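Project Report: Sorting and Labeling the Cleaning Supplies at Wekstead

Submitted October 18, 2021

Background

The workshop at Wekstead keeps its cleaning supplies on two open shelves by the sink. When our group started, plastic bottles of all sizes were mixed together, some with labels nobody could read. We were asked to work out a storage order that a new student could follow on the first day.

Method

We took everything off the shelves and handled the bottles one at a time on a table covered with white paper. For each one we wrote down the color, the type of cap, and the condition of the label. A bottle went into one of three groups – keep, relabel, or ask the instructor. Laying a bottle on its side made it easier to turn and check the whole label.

Results

We recorded 22 bottles. Of these, 12 had labels in good shape and went straight back. The rest needed a new label or a question answered first. The work took more than two hours, mostly because of the writing.

Color turned out to be a poor guide. Blue plastic was used for several different products, so we dropped our first plan, which was to shelve by color, and went with use instead. Scuffs did not tell us much either, and we stopped noting them partway through.

Blue plastic 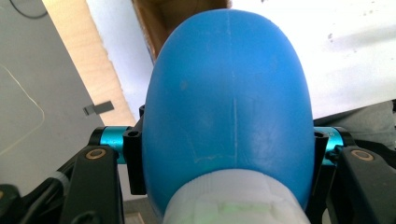
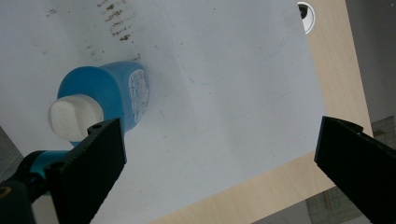
Comments on the draft

Kirsty Rakena wrote that shelving by use is fine, but the report should say where a bottle goes if it has two uses. She would put it with the one that comes up most often and add a note on the other shelf. She also asked for the new labels to go on the front, below the shoulder, so they can be read without picking the bottle up.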